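My aunt died in April and I was the one who did the paperwork for her headstone. Putting down what I learned in case anyone in or near Flarkport has to do the same. Long thread, sorry.

First thing, the funeral home doesn't handle the stone unless you ask. Ours (Gellard) gave us a folder with a page on monuments at the very back. I didn't read it until June.

You need the plot deed, or a letter from the cemetery saying who holds the rights. My aunt bought her plot with her husband years ago and the deed was in his name only. He died before her. So before we could order anything, the rights had to be moved to my cousin.

That took seven weeks. The form itself is one page. They want his death certificate, her death certificate, and a signed statement from every living child. My cousin Dilani is in Oregon and her brother was traveling for work, so most of the seven weeks was mail.

Order extra death certificates at the start. We had to send away for two more and pay the rush fee.

Then the cemetery rules. Osach Hill has an old section and a new section, and they have different rules. In the new section everything has to be flush with the ground so they can mow over it. In the old section you can have an upright stone up to a certain height, with a concrete footing, and the cemetery pours the footing. You can't have your own mason do it.

Get the rules in writing and give a copy to whoever is cutting the stone. We got told one width over the phone and the printed sheet said another. The printed sheet was the right one.

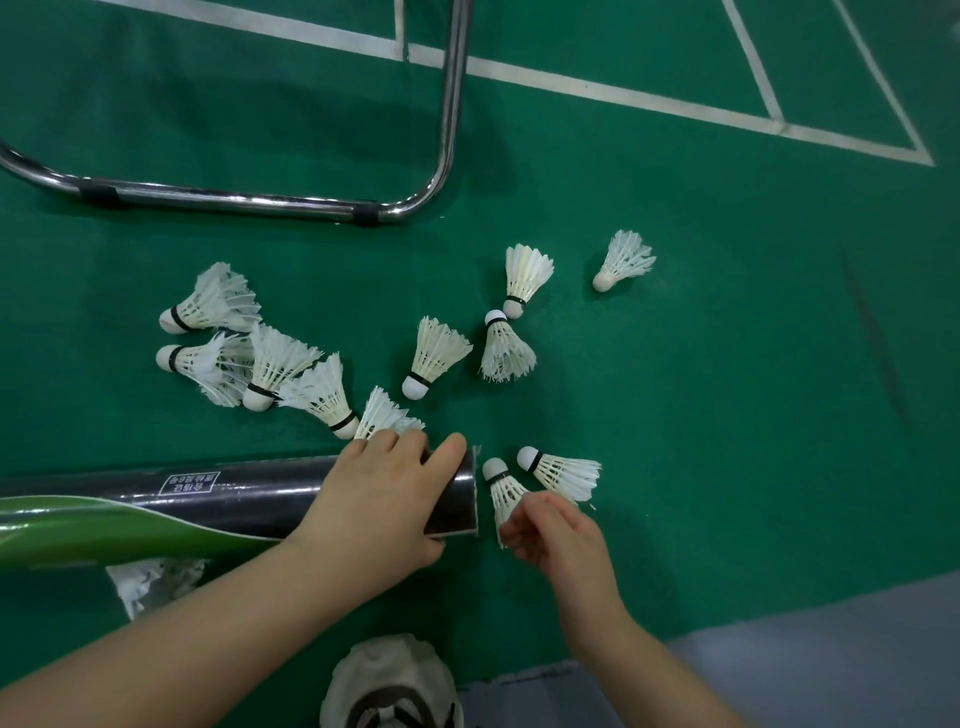

On to the cost. We paid $2,312 for a gray granite upright with lettering on one side. The footing was billed separately by the cemetery, and so was the setting fee. Ask for all of those before you compare quotes. The cheapest quote we had left out delivery.

We went with Kumarasinghe Monuments on the county road. Karthik Kodikara was the person we dealt with. He went out and looked at my uncle's marker first so the letter style would match. I hadn't thought of that and neither had my cousins.

Wording. Everybody had an opinion. Her full name is long and the letters get small if you put all of it on one line. We ended up with the last name large at the top, then first and middle names below, then the years. Full dates were possible but the years looked better at that size.

There was a back and forth over whether to add "beloved aunt." She had two children and a lot of nieces and nephews, and once you start listing what she was to people it's hard to stop. We left it at "mother and friend." I was fine with that. One of my sisters was not, and she has let it go, mostly.

You'll be sent a proof. Print it out. On the screen I missed that her middle name had one "n" and should have had two. I only saw it when I had the paper on the kitchen table next to her old driver's license. After you sign the proof, a mistake is yours to pay for.
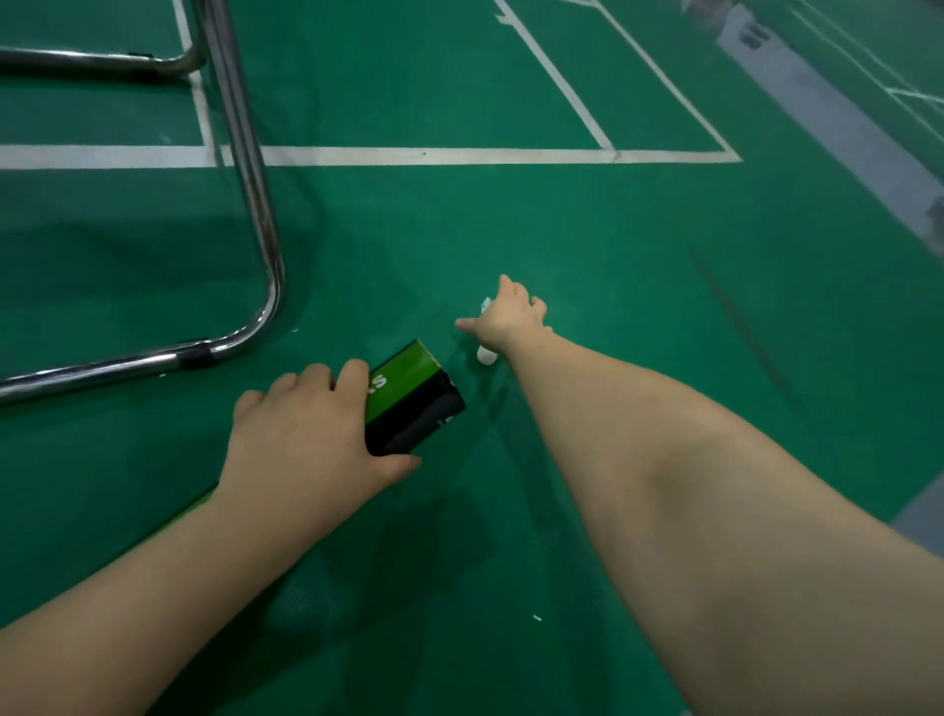
Elie Rawashdeh: We had the same problem with a deed in one name, at a different cemetery. Ask the office if they'll let you reserve a footing date while the transfer is still going through. Ours did. If you miss the fall pour you're waiting until the ground thaws.

Good point from Elie and I wish I'd known to ask. We did make the fall pour but it was close. Osach Hill stops pouring when the ground freezes and they don't announce a date, you have to call.

On timing after the proof is signed: they told us over two months, and it was. Gray was in stock. The darker granite my cousin liked first would have had to be shipped in.

The temporary marker from the funeral home is a small metal frame with a paper card in it. The card on ours faded by August. Gellard printed a new one for free when I stopped in.

Flowers: check the rules again once the stone is up. Old section allows a vase if it's attached to the base. Anything loose gets picked up during mowing, and they hold it by the shed for a while if you want it back.

The stone was set on a weekday morning and no family had to be there. They called at 10:30 to say it was done. I drove out after lunch. The spelling is right.

If you're stuck on the rights transfer form, message me and I'll send you the list of what they asked us for.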